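Speaker notes, Friday slot, Damstead. 18 minutes plus questions. Csenge on slides, me talking. Water on the lectern this time please.

START. Who we are, one line only. Haiyan Kang, small automation, Edlow. Csenge Kun did the install work. Skip the company history, they have the handout.

Say up front: we pay for the Berkumard kit. Not resellers, no discount. Someone asked last year and it ate five minutes.

What Berkumard is. Starter package for people who already have an arm and can't get it to do anything useful on mixed small objects. You get: gripper fingers, software, set of practice objects, two days of someone on site. You do not get the arm. Say this twice. The website is vague and one school we know of thought they were buying a whole robot.

Price. 2,775 for the kit with the site days. 2,000 without. Take the site days. Will come back to why.

Hands up who has an arm sitting in a cupboard. (Wait. Really wait.)

SLIDE 3. The promise. Brochure says new pick-and-place job taught in an afternoon. Our experience: first job two days, second job one morning, by the fifth job yes, an afternoon, sometimes less. So not a lie but read the small print. The two days was mostly us getting the table height wrong in the settings and not beleiving it.

SLIDE 4. Why toys and crockery. People laugh at this bit, let them. Plates, a mug, blocks, a ball, a bowl. Point is the shapes. Plate edge is low and wide, mug has a handle that gets in the way, ball rolls off if you nudge it. Small cube is the nasty one, hardly anything to get hold of, and fingers have to come down nearly to the cloth. If your settings are out by a bit you find out on the small cube.

Dark cloth: get one. Cheap. Software finds the edges of things better on plain black, and it's kinder to the fingertips if you come down too far. Flatten it properly, Csenge had a whole afternoon of bad picks from one crease.
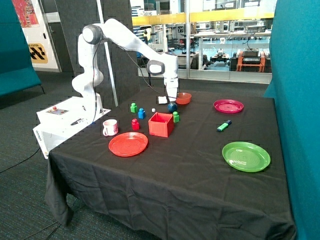 Start with one object and one drop-off. Everyone wants the full table on day one. Don't. Get a block into the red box, ten times, same place. Then move the block. Then move the box. Then add the plates, and only then let somebody else lay the table, because you will always put things where the robot likes them and you won't notice you're doing it.

Keep the stop button where you can reach it. Sounds daft to say to this room. Say it anyway.

SLIDE 6. The test. 1,000 picks, spread over three weeks in January. Same settings throughout, no tweaking in the middle (I tweaked once, threw that day out, started the day again). Don't read the table aloud, just the top and bottom rows. Blocks best. Ball worse than blocks. Small cubes worst by a long way. Mug fine by the rim, hopeless by the handle.

If asked for exact rates: in the handout, page two. Don't do them from memory, got them wrong at Softić.

SLIDE 7. What we liked
Teaching screen is clear. My dad could use it.
Fingers swap in a minute, one tool.
Phone support picks up. Real person. Twice before nine in the morning.
It logs every miss with a note of where the fingers were. Most useful thing in the box and it isn't even in the brochure.

SLIDE 8. What we didn't
Manual. Three versions, page numbers don't match, the setup chapter is for older software.
Licence is per arm and you can't move it without emailing them. Took four days.
Flat plates. It can pick one up if the edge is clear of other things. Crowd it and it gives up, sits there, no message. Berkumard say a fix is coming. They said that in the autumn too.
Fingertip pads wear. Order spares with the kit, postage on its own is silly.

Softić comparison. Keep short!! They do a similar package, cheaper to start, dearer by year two becuase of the subscription. Better with plates. Worse teaching screen. If you do one job all year, look at Softić. If jobs change every week, Berkumard. Be fair here, two of their people are in the audience.

Back to the site days. What you're paying for is somebody watching you do it wrong. Ours spotted the table height thing in ten minutes. We'd been at it since the morning before.

Who shouldn't buy. Anyone with one fixed part in one fixed tray. You don't need any of this, a plain programme will do it. Anyone with no one free to look after it. Half a day a week in the first month, more if you keep changing things.

Would we buy again. Yes, with the spare pads and without the carry case.

Questions. Likely ones:
Does it work with our arm? List is on their site, check the controller version as well as the arm.
Shiny things? Not tested enough. Say so.
Can students run it? Ours did after one session, with someone in the room.
Can we come and see it? Yes, email Csenge, mornings best.

Leave last slide up with the address. Handouts by the door. Get the clicker back off Csenge.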